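Slide 1. Say hi, thank Fiona Aitken for the invite, get the mic working.

Okay, so I want to talk about words, and who gets to pick them. I covered the Kulby council for 5 years and I still can't read one of their press releases without a pencil in my hand.
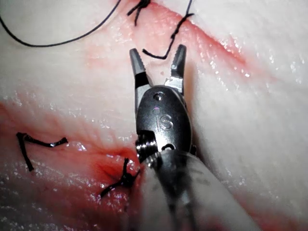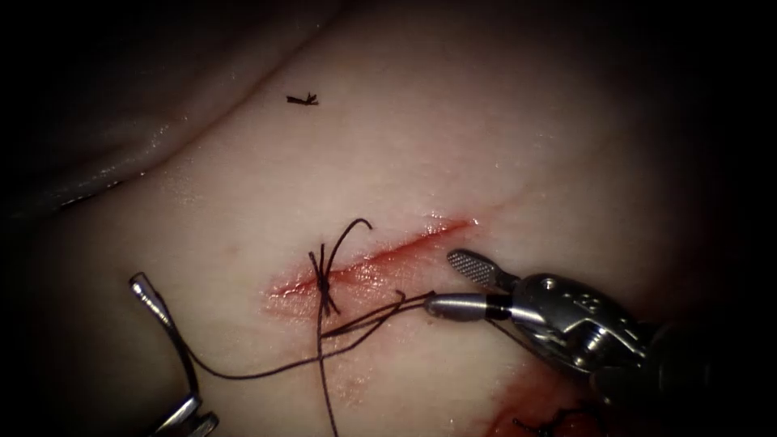 Slide 4. The Pesmont fee! Read the line out loud, slowly: "a modest revenue alignment." Wait for the laugh. It's a tax, folks. Some 40 people came to the October meeting and the word tax came up only when the public got the mic.

Then Ehlers. Both parties do this, so say that early or half the room tunes out (they did in Rilell). Left calls it investment, right calls it relief, and my water bill goes up either way.

Skip slide 7 if we're running long. Questions, 2 minutes each.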